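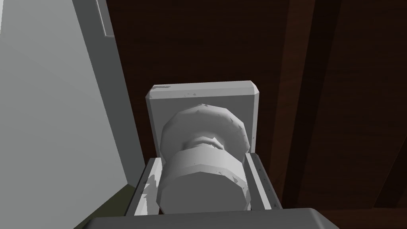

Stories > Short Fiction > The Spare Key

The Spare Key

Miranda had walked all 23 streets of Brasthorpe, and she loved every one (even the smelly one by the tannery!). 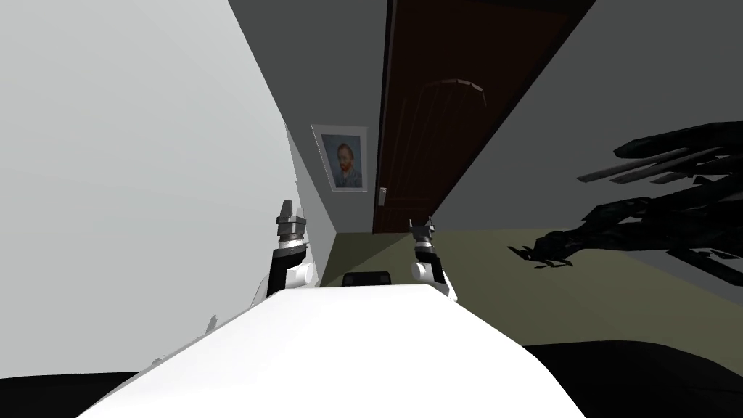
Wednesday, Just Before Dark

Ula was on the step with two pears and a wild grin.

"The Riltolmont ferry's running again," she said. "We could go tonight!"

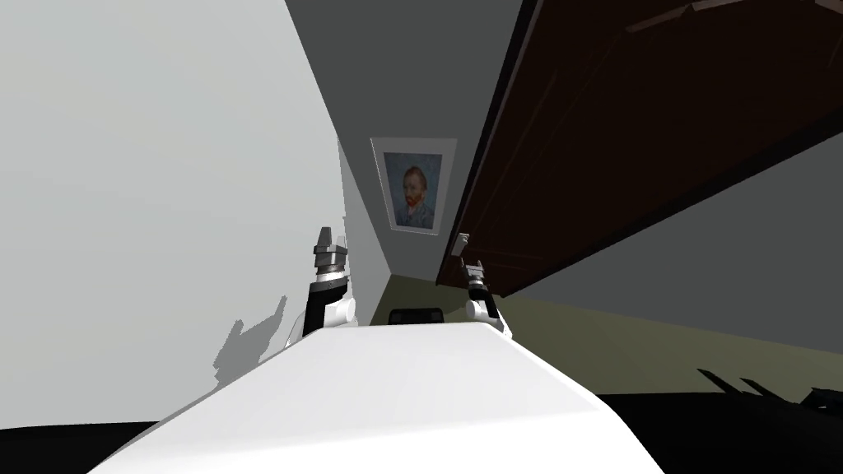 Miranda was already hunting for her boots. Seven years she'd waited to hear that horn, and there it was, huge and glorious over the rooftops.

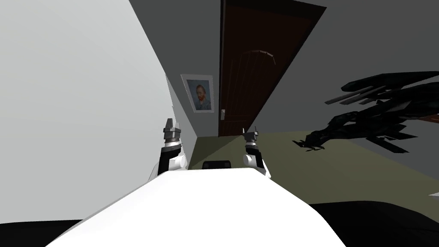 A room with a door

They ran the whole way, laughing.

Comments

pearfan7: More Ula please!!

Moss: That horn gave me chills.

© Danuta Grabowska | Contact | Back to top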